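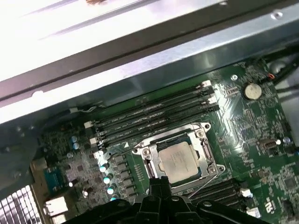
The robotics club's gripper over an open computer case, with the processor in its socket and memory slots on either side.

Robots vs. recycling: the club makes its pitch

The robotics club wants us to believe that a robot arm can help take apart old computers. I went to the July open session with my doubts and came home with most of them.

The plan, as Qianru Guo explained it to a row of parents on folding chairs, is to teach the arm to work the small parts on a motherboard, starting with the levers around the processor. Sustex, the recycler out on the county road, has promised the club 90 retired machines to practice on. The club has also spent $2,632 so far, most of it on the arm. A screwdriver set costs less, and I said so. Guo said the screwdriver doesn't learn anything.

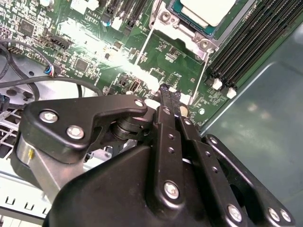

Fair enough, but what has the arm learned? The students have logged 856 practice runs, and when I asked how many ended with a lever fully open, I got three different answers from three students. Kenza El Fassi, who keeps the log, was the only one who admitted they hadn't agreed on what "open" means. I'd start there. Her other complaint is that shiny metal confuses the software, and a computer case has plenty of it.

I'll give them this much: they stay late, they argue about the right things, and the adviser, Gerasimos Alexiou, lets them be wrong for a while before he steps in. But the Plillthorpe contest rules ask for results, and "promising" won't score. The club says it will post its success rate before the next session. I plan to read it.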